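Share this page 36 shares
Comments (4)

Questions about the quilted pouches

These are the things we get asked most often about our quilted cotton pouches, at the Morkcombe stall and by email. If your question isn't covered, write to the shop and we will answer when we are next at a desk, usually the same evening.

What are the pouches made of?

The outside and the lining are both cotton, with a thin layer of cotton wadding between them. The three layers are quilted together before anything is cut out. The thread is polyester, as cotton thread wore through at the corners on the early ones.

Which sizes do you make?

Small, medium and long. The small takes a phone and a set of keys. The medium takes a paperback. The long one was drawn up for knitting needles, but people buy it for pencils, make-up brushes and, in one case, a recorder.

Do they all have a ring?

All the small and medium ones do. The long pouch has a plain loop. If you want a ring on a long pouch, say so when you order and we will add one at no charge. 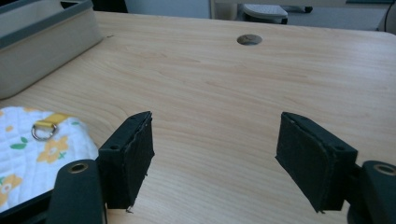 Written by Lamduan Inthanon
Updated Tue 30 September

White quilted fabric with yellow flowers and small green leaves, with a silver D-ring hanging from a short yellow strap, is the combination most people ask for by description. On our order form the print is called Srisuk. The other current prints are Gallum (a dark blue check) and Umance (grey with a narrow stripe).

Can I choose which part of the pattern I get?

No. The cloth is cut to waste as little as possible, so the flowers fall where they fall. One pouch may have a whole bloom in the middle and the next may have two halves at the sides.

Can I have the strap in a different colour?

Yes, if we have the webbing in. Srisuk comes with yellow as standard. We normally also have green, navy and a natural cream. Put the colour in the notes box when you order. If it has run out we will write and ask before sewing anything.

What is the ring for?

You can clip the pouch inside a bigger bag so it doesn't sink to the bottom, hang it on a hook, or put a wrist strap through it. We don't sell the clips. Any small spring clip from a hardware shop will do.

How much weight will it take?

It will hold whatever fits in the pouch in ordinary use. The strap end is caught in the seam and stitched over twice. Please don't hang a full shopping bag from it, which has been tried.

Does the metal rust?

The rings are nickel-plated. They are fine in the wash but shouldn't be left lying wet against the fabric overnight. Dry the ring with a tea towel and hang the pouch by it. People with a nickel allergy can ask for a plastic ring.

How do I wash it?

Thirty degrees, inside out, with similar colours. Skip the fabric softener, as it flattens the wadding. Don't tumble dry. Pull it into shape while damp and leave it somewhere airy.

Can I iron it?

You can, on the cotton setting with a cloth over the top, but the quilting will look flatter afterwards. Most people leave it alone. Keep the iron away from the webbing.

The white has gone grey. Can anything be done?

Soak it for an hour in cool water with an oxygen stain remover, then wash as usual. Don't use chlorine bleach. It turns the yellow patchy, and the stitching goes before the cloth does.

A stitch has come loose. Will you mend it?

Yes, free in the first year and for the cost of return postage after that. Wash the pouch before you send it. If it is only a thread end, snip it and carry on, but don't pull it.

How long does an order take?

Pouches in stock go out within 4 working days. Made-to-order ones take 20 working days. The weeks before Christmas are slower, and we put a notice on the shop page when that starts.

Do you sell the fabric by the metre?

Not the quilted cloth. We do bag up the offcuts, which are good for patchwork and pin cushions. They go on sale in April and are usually gone by the end of the month.

Can I order a batch for a wedding or a club?

Yes, but ask early. The largest order we have taken was 547 small pouches, and we would want a good deal of warning before doing that again.

We use cookies to remember what is in your basket. Accept / Manage settings

Join 2,000 other readers of our newsletter. Enter your email address to sign up.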